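Open day safety checklist – demonstration table 2, cloth handling with hand-held grippers
Site: Plereck hall, Hikik
Filled in before and during the visit, December 2021

1. Floor and walkways
Visitor line taped 200 cm from the table rail: OK
Cables on the floor: COMMENT. Black cables lie on the carpet beside and behind the table. It is acceptable while visitors stay behind the line. For the next time I ask for cable covers.
Tripod and stand legs: OK, but please do not let children pass between the stands.

2. Table
Clamps on table edge tight: OK, checked by hand
Surface free of sharp edges: OK
Bin: OK. No cracks, handle slots are smooth.

3. Hand-held grippers
Jaws open and close freely: OK, both sides
Marker plates fixed: OK, both sides. The screws were loose in November, so I checked them two times.
Cable runs back along the arm and does not pull: OK on right side. Left side has a coil which hangs low next to the table – the operator must not step back without looking.

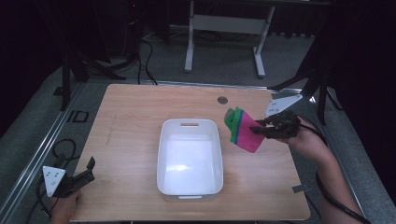 Item 3, both grippers in hands, cloth held beside the bin.

4. Operator
Sleeves above the wrist, no rings: OK
Break after 30 minutes: NOT DONE in the first group. The talk from Trarkum was longer than planned and the operator continued to work. I have spoken with the team.

5. Putting the cloth in the bin
Gripper goes in from above and slowly: OK
Marker plate does not hit the bin wall: COMMENT. When the jaws go low it is easy to forget the plate.
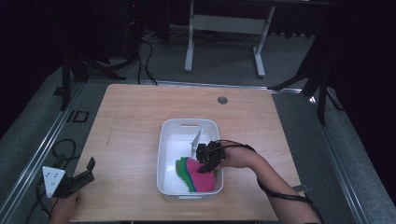

I recommend to practice this with the bin closer to the operator, and to use only soft cloths when visitors want to try.

6. Visitors
Maximum 38 persons in the hall: OK
Exit behind the curtain free: OK after one box was moved

Result: passed with comments. Items 1 and 4 to be repeated before the Nassar visit.

Last updated: after second group

Comments (3)

plereck_desk: Cable covers are ordered, two pieces of 100 cm. Is it enough?

hallcrew: For the left side yes. Behind the table we need one more.

visitor_g: I was in the first group. Very interesting, but from the back I could not see inside the bin. Maybe a screen next year?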